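Folding the coat, part four: what changed when I changed the order

I left off last time with the policy getting the sweaters right most of the time and the coat wrong nearly every time. A few people wrote in to say I should drop the coat and publish on sweaters. I thought about it for a week and kept the coat.

Quick recap for anyone who hasn't read the earlier posts. The setup is two arms and two hands over a desk, trained from teleoperated demonstrations. We fold clothing because it's a cheap way to get a hard problem. The training code is Kisau, which Macarena Troncoso wrote most of and I mostly break. The question I'm working on is narrow: given a fixed number of demonstrations, does it matter what order the policy sees them in?

The usual thing is to shuffle everything. All the garments and all the starting positions go in one pile and you train until the loss flattens. I had been doing that since fall. The coat never worked under it. The arms would go for a sleeve, get hold of the body fabric as well, and pull the whole thing toward the near side of the desk. On a thin garment you can get away with a bad grasp like that. On a heavy one you can't.

So in February I tried splitting each demonstration into stages and sorting by how bunched up the garment was at the start of the stage. The flattest starts went first and the worst heaps went last. Oriana Escobar suggested it after reading an old internal report from Vollisthorpe where they did something similar with bedding. I had read the same report and skipped that section.

The budget was 30 demonstrations of the coat, and I trained two policies on them. One saw them shuffled, the other saw them sorted. Same network, same number of steps, same cameras, one at the head and one at each wrist. Then 20 trials each, with the coat dropped on the desk from the same height every time and left however it landed.

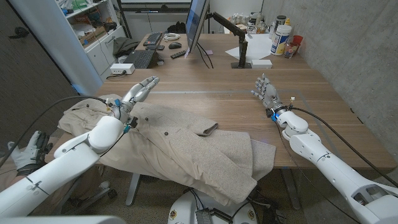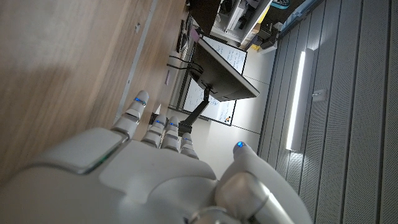
Does the sorted order help because the policy learns more from the flat starts, or because it forgets them by the time it reaches the hard ones?

Mostly the first. I took checkpoints through training and ran the late ones on flat starts only, and they did as well as the early ones, so the flat starts weren't being lost. The gain on the heaps seems to come from having a decent sleeve grasp in place before the messy data shows up.

Now the numbers. The sorted policy finished the fold in 14 of its 20 trials. The shuffled one finished 2. I ran the shuffled one first and the sorted one second, on the same day, so I worried that something in the room had drifted in my favor. I came in the following Monday and ran a short set in the other order. I won't report it as a result because I stopped early when a wrist cable started dropping packets, but nothing in it made me doubt the gap.

What counts as finished: both sleeves inside the outline of the body, one fold across, and no part of the coat hanging off the desk. I score it from the head camera video after the fact. Macarena scored them too without knowing which policy was which. We disagreed on one trial, where a cuff was sticking out past the hem, and I went with her call.

The failures are more interesting to me than the successes. Nearly all of the sorted policy's failures are the same one. The coat lands with a sleeve trapped underneath, the hand closes on the nearest edge instead, and the arm lifts as if it had the cuff. It doesn't check. The wrist view should be enough to tell a cuff from a front edge, at least up close, but I don't think the network leans on that camera very much. I masked out the wrist images in a few runs and the behavior hardly changed, which is a bad sign and probably the next thing to work on.

The shuffled policy fails in all sorts of ways and I couldn't group them. Some trials it froze over the collar. In others it made one good grasp and then let go of it.

Some things this doesn't show. It's one coat. It's one desk. Sorting by how bunched the garment is needs a bunching score, and mine is just the visible area of the fabric divided by its area when laid flat, which gets fooled by a coat that is folded neatly in half. I removed those starts by hand. Someone with a lot more data than I have may find that the order stops mattering at all.

The scoring sheet and the sort script are in the Pistavside folder with the earlier posts' files. The trained weights aren't, they're too big for where I host this. If you want them, write to me and I'll put them on a drive.

Next up is the Valdebenito set, which is all jackets with zippers. I've done the first few demonstrations and the zipper pull keeps catching between the fingers. I may have to tape it down.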